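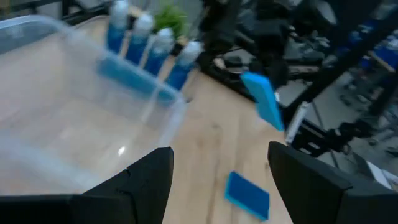

Clear bin, blue bottles and a blue sponge on a wooden tabletop.

Gustis Opens Sign-Ups for Its December Under-the-Sink Sort

TRURUDGATE, November 26, 2018 – If your cleaning supplies have spent the year tipping over one another in a dark cupboard, Gustis would love to help you give them a proper home before the holiday company arrives. The home organizing shop announced today that its Under-the-Sink Sort, a hands-on evening class in putting sponges, brushes and dish soap in good order, will return to the Requena Street workroom in December, and sign-ups are open now.

The idea behind the class is a simple one, and we have grown very fond of it over the years. Everything comes out of the cupboard and onto a table, like goes with like, and each group gets a clear bin of its own. We like clear bins because you can see at a glance that you are down to your last sponge (and you won't come home from the store with a third bottle of dish soap you didn't need!). Bins with handle cutouts are especially nice under a sink, where you want to pull the whole thing out past the pipes and slide it back again without a struggle.

"We used to think of this as the least glamorous class on our calendar," the Gustis team said, "and then people started writing to tell us how happy they were every time they opened that one cupboard door, and we realized we'd been selling it short."

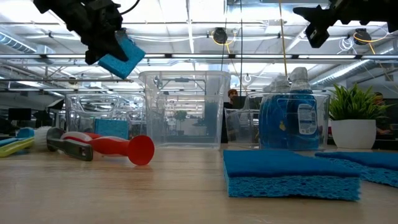 Sorting cleaning supplies: clear bins, two bottles of dish soap, sponges, a red dish brush and a yellow-handled scrub brush.

Each session runs 90 minutes and has room for 18 people, with 9 sessions planned in all. The fee is $15, which covers use of the bins during class and a printed sheet of labels to take home. Guests are welcome to bring a bag of their own supplies to sort, so long as bottles are tightly closed, and anyone who would like to measure their cupboard beforehand will get a good deal more out of the evening. Don't forget to measure around the drain pipe.

New this season is the Gurutum Starter Set, a group of clear bins in several sizes picked out by our staff for kitchen cupboards. The first 300 sets will be on sale at the Trurudgate shop when classes begin, and everyone in the class may set one aside at the counter before going home.

Sign-ups are taken in person at the Gustis shop in Trurudgate during regular store hours. Members of the press who would like to sit in on a session are warmly invited to ask at the front counter.

About Gustis
Gustis is a home organizing shop and workroom in Trurudgate, offering storage goods and small classes for kitchens, laundry rooms and closets.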